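Student Humanoid Project, Household Tasks
Progress report to the Grendberg Fund
Prepared by Tala Hourani, project lead
Saturday, December 21, 2019

The fall term covered the bedroom tasks in our proposal: handling garments on hangers and working with pillows on the bed. Six students are on the project this term. Catrin Pumphrey supervises the lab hours.

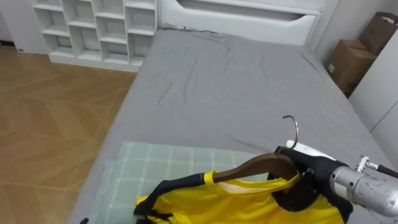 Bedroom setup, pillows and platform:

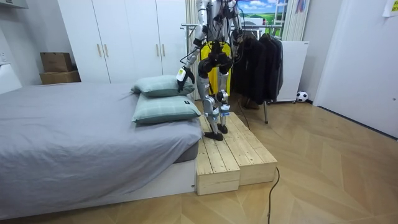
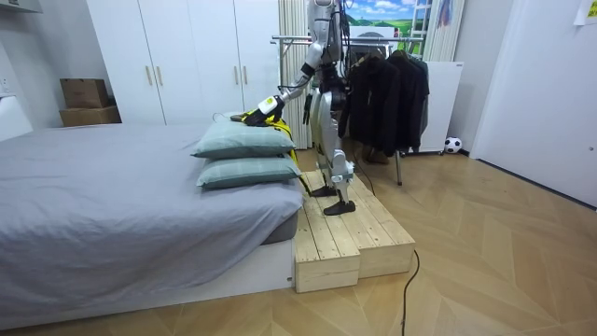 Garment work took more time than planned. The grip point on the hanger matters a great deal, and students tried several before settling on the neck, just under the hook. Wide collars still give trouble when the shirt has to come off one side first.

Pillow placement is further along. The team logged 124 attempts between the start of term and last week. Most failures came from the hand arriving too low and pushing the pillow away. Yan rewrote the approach path, and the new version is now the default.

Spending to date is $1,320 of the $2,000 awarded for the term. Most of it went to cables, replacement finger pads and lumber. We ask to carry the balance into spring. The hand repair quote from Edberg came in higher than expected, and we would like to put the remaining money toward it.

Spring work will add folding. Two students will write up the garment results for the Bruresthorpe student showcase in May. We still need a second trained operator for evening sessions, and Catrin is scheduling that training for the first week of classes.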